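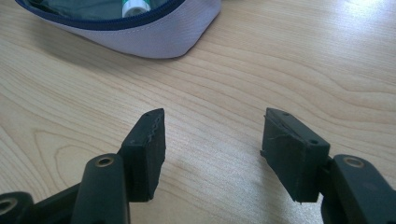
Kids' Corner > How Stuff Works > Why is glue sticky?

WHY IS GLUE STICKY?
by Usha Kulkarni

Quick one this week, lots to get through. Glue! You've used it, you've got it in your hair, you've peeled it off your fingers in maths. But why does it stick?

First thing. Everything is bumpy. Even stuff that feels smooth. Run your finger over a page of your book – flat, right? Now imagine shrinking down until you're smaller than a speck of dust. Hills! Valleys! Great big holes! Paper is a tangle of tiny plant threads, all squashed together, with gaps in between.

Glue starts off runny or squishy, so it can creep into those gaps. Then it goes hard. Now it's holding on inside one bit of paper AND inside the other bit. A bit like roots in soil.

Wood is the same sort of thing. Tree trunks are full of teeny tubes that carried water up to the leaves.

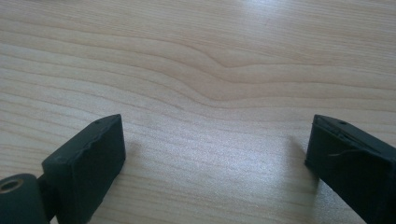 So when a carpenter glues two bits of wood, some of the glue soaks into the tubes near the top and sets there. Good wood glue can be so strong that if you try to snap the join, the wood breaks first. Really.

But what about glass? No threads, no tubes. Glue sticks to that too. That's the second thing, and its a weird one. Everything is made of molecules, much too small to see, and molecules pull on each other a tiny bit when they get very, very close. One pull is nothing. Zillions of pulls, that's a lot. Glue is good at getting close enough.

Why doesn't it stick to the inside of the bottle then? Lots of school glue has water in it, and it can't set until the water gets out. Lid on, water stays in. Lid off all weekend... you know what happens. 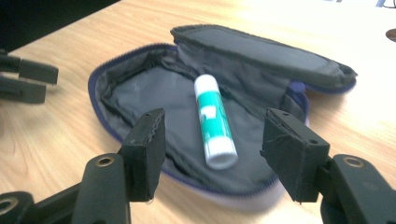 Glue stick in a zipped pouch. Check the lid's on!

Who invented it? We don't know. People were using sticky tar made from birch bark way back in the Stone Age, to fix stone points onto wooden handles. Later on came glue boiled up from animal skins and bones. Smelly job. Carpenters in ancient Egypt were using it more than 3000 years ago.

TRY IT: flour glue
You need 4 spoons of flour, 2 spoons of water, a bowl. Stir till the lumps go. Too thick? Drop more water. Spread it thinly on some paper, press another bit on top, count to 60 while you hold it down. Then leave it till tomorow and see if you can pull the two apart. Wash the bowl straight away or you'll be scrubbing for ages.

Next time: why do onions make you cry?

Shares: 60

3 comments

Khadija Bouzid
We did the flour one with my class, went everywhere but they loved it. Ours was stronger with a thin layer than a thick one.

Ketsara L.
my brother says geckos use glue on there feet is that true

Usha Kulkarni
Not glue! Tiny hairs that get super close to the wall, so it's those molecule pulls again. Might do a page on it.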